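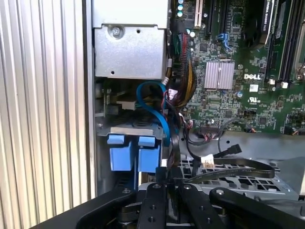

Reciclagem de computadores de secretária chega às 2.650 unidades

1/6/22

A oficina de recondicionamento da Hrytsenko, em Govano, recebeu 2.650 computadores de secretária desde a abertura, em abril do ano passado. Mais de 1.000 voltaram a ser usados em escolas e associações da zona, informou a empresa.

As torres são abertas em bancada e verificadas por dentro: fonte de alimentação, cabos SATA, cablagem de energia e compartimentos dos discos. Os discos são apagados ou destruídos antes de qualquer entrega. Quando a placa principal não tem reparação, aproveitam-se as peças em bom estado e o metal da caixa segue para a Bandholm, que trata da sucata.

O próximo lote, de 347 máquinas, vem dos escritórios da Drirkard e deverá ficar pronto em nove semanas. As entidades interessadas podem inscrever-se na receção da oficina. Monitores e impressoras não são aceites nesta fase.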